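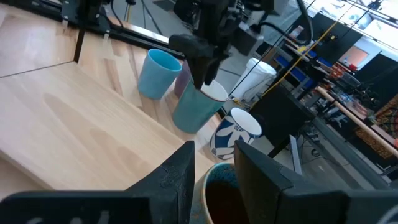
The Rernano is a kettle with a thermometer in its handle and a very high opinion of itself. I bought mine in August, after the old one started tripping the electrics, and paid more than I'd like my family to know. I've used it every day for 6 weeks, for everything from builder's tea to the fancy green stuff, and I have mostly drunk the results out of pottery cups of the speckled blue and tan sort with a dark brown inside. I mention the brown because you can't judge the colour of tea in a cup like that, so what follows is a matter of taste.

First, the good news. It boils water. It does so quietly, with a low grumble in place of the jet engine I was used to, and it pours beautifully, with no dribble down the front. The handle stays cool. The lid opens wide enough to get a hand in and wipe round, and if you live in a hard water area you'll know that's worth a few quid on its own.

Then there are the settings. You can choose any temperature from 42 degrees upwards. I have tried to think of a drink I'd want at 42 degrees and I've come up with a bath. Each press of the button goes up by 2, with a beep, so getting from the bottom to a proper boil is like waiting for a lorry to reverse. There's a memory function, which remembers until you lift the kettle off its base. You will need to lift it off its base to make tea. 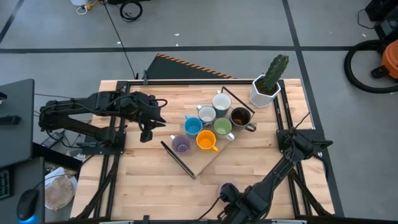

The keep-warm feature is better. It holds the heat for up to half an hour, long enough for a second round when people drift in late, and it switches itself off without a fuss. Capacity is fair too, though a houseful will still want two goes, more if anyone has brought their own enormous mug.

My other grumble is the flex, which is short. Mine lives beside the bread bin because that's where the socket is, and the bread bin has had to move.

My sister-in-law has the Falmont, which is cheaper, louder and has one switch. Her tea tastes the same as mine. I've not told her.

Four stars. I took one off for the beeping, and I'd take off another if I hadn't paid for it myself.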